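31 May 2018 – adhesive shelf life, Larix batch

Pulled the retained samples of the two-part epoxy this morning. The hardener has been in the cabinet since December and the label gives no reopening date, so I treated it as suspect. Mixed by weight, 5 g resin per cup, stirred by hand for two minutes. Gel time at bench temperature came out at 16 minutes. The Flornard sheet allows more than that, but their figure is for a larger mass in a different cup, and I would not compare the two directly.
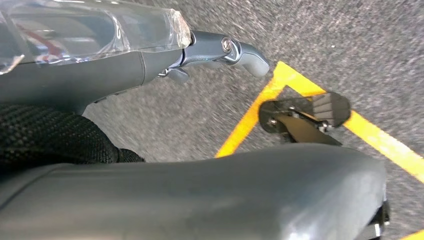
Lap shears were cut from the same aluminum strip as last time. Abraded, wiped with isopropanol, bonded, clamped with the small spring clips. Mayuree thinks the clips squeeze out too much adhesive and leave a starved joint. Possible. I put glass beads in half the set to hold the bond line and left the other half plain. Cure is 60 °C in the small oven, overnight, then back to room temperature before pulling. The oven reads high on the display. Use the probe. 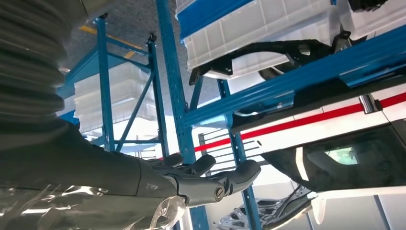
Hardness on the cast pucks is some 89 Shore D, top face only. The bottom faces picked up texture from the cup and the readings wander, so I have left them out. One puck has a soft spot near the rim, probably poor mixing at the wall. Scrape the sides next time.
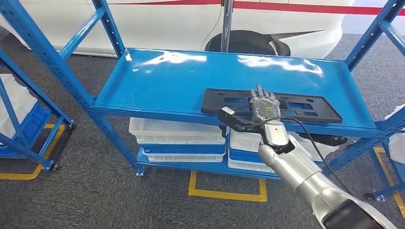
Clamped joints need a flat surface to cure on, and I want that settled before the next set. The granite plate is booked for Tuhumury. The blue steel shelving is level enough by eye, but the upper shelf is glossy painted sheet with a raised lip along the front, so anything longer than the shelf is deep would rock on the lip. Short coupons only, on release film. Azlan to ask Draltico for a second plate.

To do: pull tests, weigh the leftover hardener, write the opening date on the can.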